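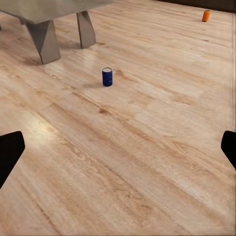 Preparing for a Cosmetic Surgery Consultation

Patients of the Sastora Center are asked to complete the following steps before a first consultation. Most people need one evening for the paperwork. The visit itself lasts 38 minutes.

Step 1. Write down your goals. Describe the change you would like in plain terms, in no more than 200 words. Note when the concern began and whether it affects breathing, sleep or comfort.

Step 2. List every medicine you take. Include vitamins, herbal products and over-the-counter pain relievers, with the dose of each. Do not stop any prescribed medicine unless your own physician tells you to.

Step 3. Gather your records. Request operative notes from any earlier surgery to the same area. Records offices can be slow, and requests should be made well ahead of the visit. 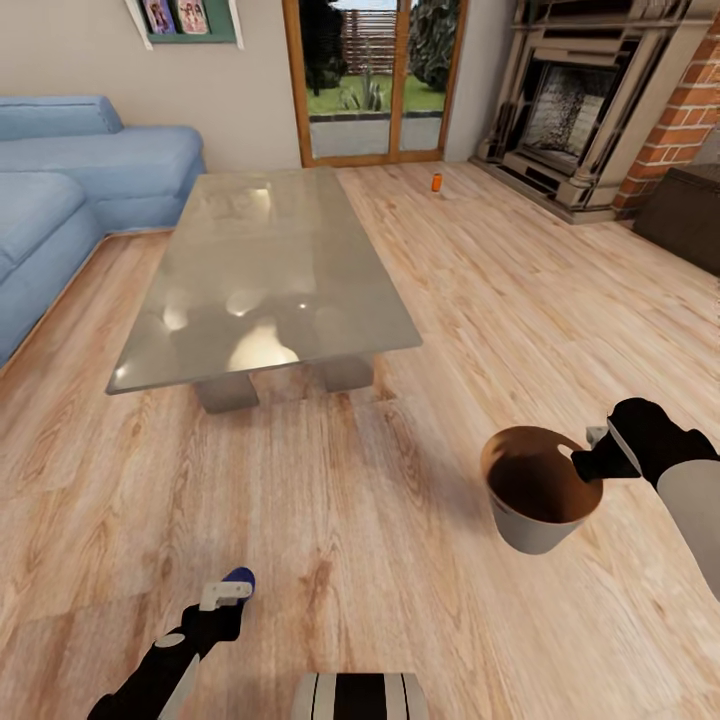
Vimala Namboodiri writes that her old clinic needed a signed release before it would send anything, and that she wishes she had asked for the form when she booked. Release forms are available from the front desk and may be returned by mail.

Step 4. Prepare your questions. Ask who will give the anesthesia, where the procedure will take place, how revisions are handled and what the written quote includes. Facility fees are often billed separately.

Step 5. Disclose tobacco and nicotine use, including patches and gum. The surgeon will tell you how long you must abstain before a date can be set.

Bring a photo ID and your completed forms. A consultation does not commit you to surgery, and no deposit is taken on the day.

Reviewed by Senthil Sundaram, December 16, 2025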